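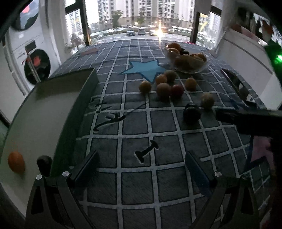
Sorting table, window end, fruit out and open box on the left.

Walk-round checklist, fruit sorting table, Trirna site
Done by: Radoslava Šindelář
Date: Jul 30, 2023
Items marked OK, FIX or TALK. TALK means I want a conversation before anyone touches anything.

1. Cloth flat, no folds where people lean – OK
Everybody keeps asking me if the grid cloth can go back in the drawer at the end of the shift. Please leave it down! Orestis spent most of a morning getting the arm to agree with it, and I'd like him to stay cheerful.

2. Loose fruit kept back from the table edges – OK
Fine this time. In June we had two plums on the floor and one very surprised Otakar, so I'm going to keep checking it.

3. Glass bowl – TALK
I know, I know, it's a nice bowl. But it's glass, it gets filled right up, and we now have moving equipment over the same table. I've asked Danko for a price on plastic ones and haven't heard back. Until then, one bowl out at a time and no stacking.

4. Reach zone of the arm clear of hands while it's running – FIX
The tape line has worn off on the window side. When we all sorted by hand you just looked up and saw your neighbor's elbow coming, and you sort of swayed out of the way. The arm doesn't sway. Žofie reached across for a peach last week and it stopped like it should (good!), but she was shaky for the rest of the afternoon, and I would be too. New tape by the end of the week, please, wider than the old one.

5. Stop button reachable from both seats – FIX
From the left seat, yes. From the right seat you have to get up. Jozefína is the shortest of us and she can't get to it at all without kneeling on the chair. Nilent can move the bracket, and I've put in request 1215 for that.

6. Hand grippers: screws tight, finger pads on straight – OK
Checked with the small driver, nothing turned. These get used by whoever is showing the arm a new pick, and I'd like that person to be the one who signs the tag, not whoever happens to be standing near it at the end of the day.

7. Wrist breaks – TALK
Okay, this is the big one for me. We used to swap jobs all day without thinking: box, table, bowl, sweep, back to the box. Now the arm takes the dull middle part and the person on the gripper does the same squeeze over and over so it can learn. I tried it myself for 27 minutes and my thumb was complaining well before the end. I'd like 11 minutes on and then a swap, and I'd like it written on the wall so that nobody has to feel bad asking.

8. Glare from the window – TALK
Otakar says the light gets in his eyes when he faces that way. A blind would do it. Vorkov put some up in the packing room and they've held up well.

9. Training record up to date – FIX
Two people still unsigned: Otakar and me. Embarrassing, I'll do mine tomorrow.

Other comments
Žofie asked me to write down that she misses talking over the sorting. With one person teaching and one person watching the screen there's less chat, and she's right. It isn't on any form I was given, so I'm putting it here. Could we try both chairs on the same side for a week? Orestis thinks the arm won't mind.

Next check when the tape is down and the bracket has been moved.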